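Erkham sim notebook
19 January 2022

Wrist camera run in the tiled room, Dellov build. Stopped by hand.

The fault: the arm went outside its allowed volume and the wall guard did not trip. Run 16 was the bad one. The log shows no warning until step 1091, by which time the wrist was well past the limit set in the config. The planner carried on sending targets as if all was well. Jaws commanded open throughout, so grip force doesn't come into it.

Checked so far:
- joint limits load properly
- guard process was alive for the whole run
- guard distance is set to 8 cm in the file, but the value it read at start-up was 0

Reran 3 times with the same seed and got the same zero each time. Wrist views from the work:
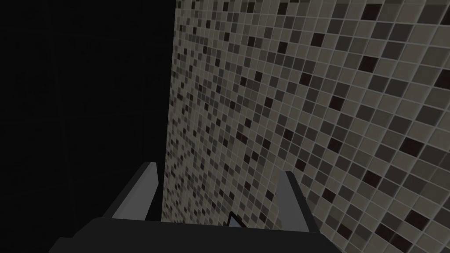 Jaws open and empty in both, mosaic wall on the right.

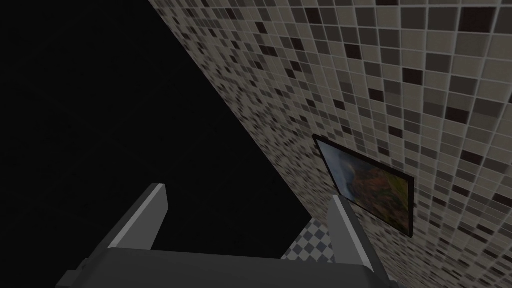

Thịnh Lại read the log over lunch and thinks the zero comes from the Cloto loader, which drops any field it finds without a unit and says nothing. He would have the guard refuse to start on a zero, whatever the loader does, and wants no more runs on the real arm with this config until that is in. Agreed. I have pulled the file from the shared folder.

To do: add the unit, put the start-up check in, repeat run 16 with the old seed. Ask Giáp whether the other rooms use the same loader. Black area at the left of the wrist view still to be looked at, may be a missing wall mesh or only the lighting.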